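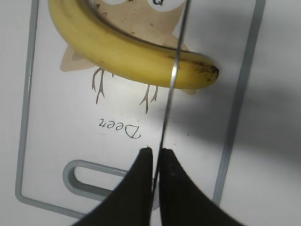
Which way round should the printed board lie on the bench for fruit prep?

Handle slot toward the person cutting, fruit across the far half. The print ends up upside down that way, and it makes no difference to the cut.

Notebook > Bench work > Cutting boards

Jun 3, 2020

Boards and fruit, continued from the last page.

White plastic board with the gray raised rim, owl print. The word under the owl's feet reads "Deer". Logged as "owl board" in the sheet so it doesn't get confused with the plain Hekel one. If anybody searches the sheet for "deer", there is a cross-reference.

Weight of the owl board on the Zuvero scale: 532 g. Scale zeroed before and after, no drift.

Banana placed whole, unpeeled, across the owl's body. Blossom tip left clear of the rim. When an end rests on the rim the fruit rocks under the knife and the first slice comes out wedge-shaped. Had this on the Hekel board in November and wrote it off as a dull blade. Blade was fine.

Procedure as used today:
Wipe board, dry with paper.
Lay banana flat, curve toward the slot.
Trim both ends, peel, discard peel.
Slice at 3 mm against the steel guide.
Leave slices on the print for 60 minutes, uncovered, then rinse.

Stain check after rinsing: faint brown ring on the white area beside the print, gone after a second wipe with dish soap. Could not judge the tan areas at all. The owl's body is speckled brown to begin with, so a small stain would pass for part of the drawing. For stain work use the white area only, or go back to the Hekel board.

Rim: juice stays inside it. Residue collects where the rim meets the board and needs a brush. The sponge goes straight over it. Same around the outline of the handle slot – check that too before putting the board away.

Slip: board moves on the pale bench top when pushed from the slot end. Damp cloth underneath fixed it. The Basska mat also works but lifts the board enough that the guide no longer sits level, so cloth for now.

Ran three bananas in total. Third was overripe and smeared under the guide, slices not measured. Left out of the table.

To do:
Repeat with the peel left on, same thickness.
Ask Rattanakul for the cleaning limits on printed boards – nothing in the leaflet about hot water.
Mark the slot end on the underside with tape.

Recent entries
Hekel board, knife marks after one month
Steel guide: resetting the stop
Zuvero scale, battery swap
Apple browning, covered and uncovered
Basska mat, thickness at the corners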